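[Anano-bakers] Re: Rye starter gone sluggish, and is the long bake worth it?

From: anano-bakers list
Date: 5 May 2022

Hello all,

Oh, I'm so glad somebody brought up the long bake! I've been at it all winter and I could go on for pages (I'll try not to). Quoting the original so the thread makes sense to people on the digest:

> My rye starter used to double by lunchtime and now it sulks until the
> evening. I changed flour when the shop ran out of Trollidari and took
> whatever was on the shelf, so I suspect that. Feeding once a day, equal
> weights of flour and water, kept by the bread bin.
>
> Also, has anyone tried the slow dark loaf from the old Liapis handout?
> The one that stays in the oven overnight. I can't decide if it's worth
> having the oven on that long, and the handout is very vague about the
> tin. Lid or no lid?

First, the flour. I had the same thing when I moved off Trollidari, and what brought mine round was two feeds a day for most of a week, with less of the old starter carried over each time. I keep back a heaped spoonful and give it 50 g flour and 50 g water. It smelled of nail varnish to begin with, then yoghurt, then apples, and at apples I started baking again. Do try to get wholegrain rye for this even if you bake with something paler.
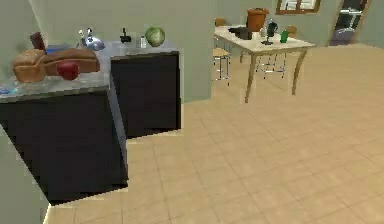
THE LONG BAKE

Yes, yes, do it! It's a different bread altogether, nearly black inside and so sweet you'd swear there was treacle in it. The recipe I've settled on starts with 200 g of ripe starter, the rest of the rye stirred in with warm water, salt, and a good handful of cracked grain soaked the night before. You can't knead it, it's more like laying bricks. Wet hands, press it into the tin, smooth the top with the back of a spoon.

Lid on, definitely. Mine doesn't fit very well so I put foil under it and crimp it down hard all the way along. The handout gives one oven temperature for the whole night and I think that's where people come unstuck. I start hotter, turn it down after the first hour, and then leave it be.
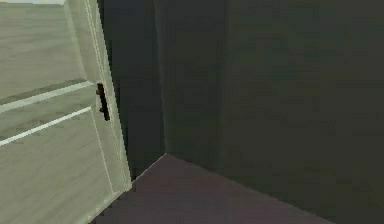
Then comes the waiting, and I'm hopeless at it. It really does need 2 days wrapped in a cloth before you cut it. I use a Flirnutex one that was meant for proving baguettes and has never seen a baguette. The first time, I cut in while it was still warm and got something you could have pointed a chimney with. The second loaf I left alone and it sliced like a dream, thin enough for the light to come through at the edges.
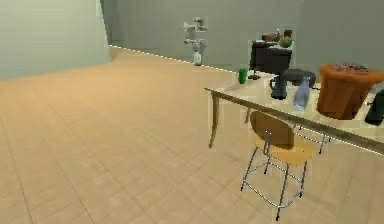

Plank floor with the table and chair to the right (rendered view).

On the cost of the oven, I put a pot of beans in alongside, and once a rice pudding, which came out with a skin like toffee. If you've a neighbour who bakes, share the night between you.

There's a lovely old thread on all this in the archive, message 2,866, from the July when everyone was baking in the heat and grumbling about it. It covers tins much better than I can. 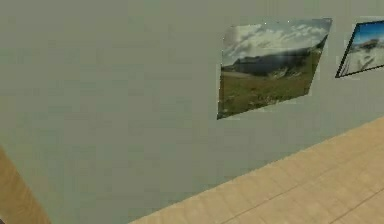
One thing I'd still like to know myself: has anybody tried it with part barley flour? I had a go with a small amount and the crumb went a bit gummy, but I'd also been generous with the water, so I couldn't tell which was to blame. I'm trying again this weekend with a drier mix and will report back.

Good luck with the starter, and please tell us when it gets to apples!

_______________________________________________
Anano-bakers mailing list
To leave the list, send a message with the word "unsubscribe" in the subject line.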